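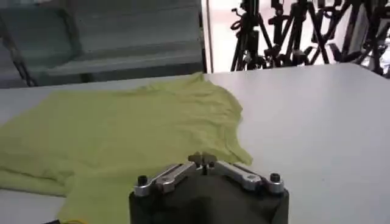
The Left Pin

I'd been at Caltness two years when they gave me the folding cell, and I mean gave, like a relative gives you a piano. The woman before me had moved over to Dai, the big site across the river, and she left me a drawer of shims, a torque driver with a cracked handle and a notebook. On the first page she'd written, in capitals, IT IS ALWAYS THE LEFT PIN.

It was a Wednesday and the cell was fumbling shirts again. You teach it to pinch a T-shirt at the shoulder, right where the cloth bunches up a little and gives the fingers something to bite. Then it lifts, swings, lays the thing out and folds. On a good day I can stand there with a coffee and watch it go all morning. On that day it would come in, close, go up and bring nothing with it. Or worse, it would bring a shirt halfway and let go, and I'd have to walk in and spread everything out again.

We used the green one for setup. It's a sort of tired lime color, so thin by now that it ripples if you breathe near it, and it had been washed (by me, at home, in with my towels) more than any shirt deserves. I loved that shirt! If the cell could pick up the green one it could pick up anything the Skisico people were going to send us, and they were sending us 90 bags on Friday.

So I did what you do. I locked it out, hung my tag and wiggled the fingers by hand. They felt fine. I wiggled the links, the two silver arms that come in over the housing, and those felt fine too, or fine enough that I could tell myself a story about it. I cleaned the tips with a swab. I put it back on at slow speed, jogged it up to the shoulder of the green shirt and closed it.

Nothing. Two little metal points shutting politely on air.

"Left pin," I said out loud, and then I didn't check the left pin. I want that on the record. I was 7 months into being annoyed by that notebook and I wasn't going to be told. I redid the tool offset instead. I redid it again. I lowered the table approach by a hair and the fingers scraped, which made a noise I felt in my teeth, so I put it back. I called the Venimo help line and listened to their hold music, a flute thing, until a very kind man asked me whether I'd looked at the pivots.

"They feel fine," I told him.

"With it pressed closed, or open?"

I'd only felt them open. I hung up nicely, I hope, and locked the cell out again, and this time I squeezed the fingers shut with one hand and pushed the left arm with the other. There it was - a tiny click, like a loose tooth. Pushed closed, the left side sat lower than the right and the tips met crooked. Open, you'd never know.

The pin came out with a tap. It had a bright flat worn on one side, and when I rolled it along the bench it went bump, bump, bump. I dug through the drawer for a new one and found 8 of them in a mint tin, each wrapped in a twist of paper towel. She'd stocked up. She'd known exactly how long I'd be at this and she'd laid in supplies, like somebody filling a freezer before a storm.

I greased the new pin, seated it, snugged the bolt and worked the arms back and forth until they stopped feeling stiff. Then I put the tool offset back to the number in the notebook, the one I'd been so sure was wrong. I laid the green shirt out on the table, not too neat, a few wrinkles, sleeve hanging down the way people really drop things. I jogged the gripper in to just short of the shoulder and stopped there for a minute.

I don't know why I stopped. It was past seven, the overheads at the other end of the shop were off, and I had the pendant in my hand with my thumb on the button. I thought about calling over to Dai and asking if she was still around. I thought about what I'd say, and it was mostly just "okay, fine."

Then I pressed the button. The fingers went in and closed with a small flat sound, and the arm went up, and the green shirt went up with it, swinging a little.

I let it fold that one 2 times. After that I got a pen and wrote under her capitals, in much smaller letters, check it closed.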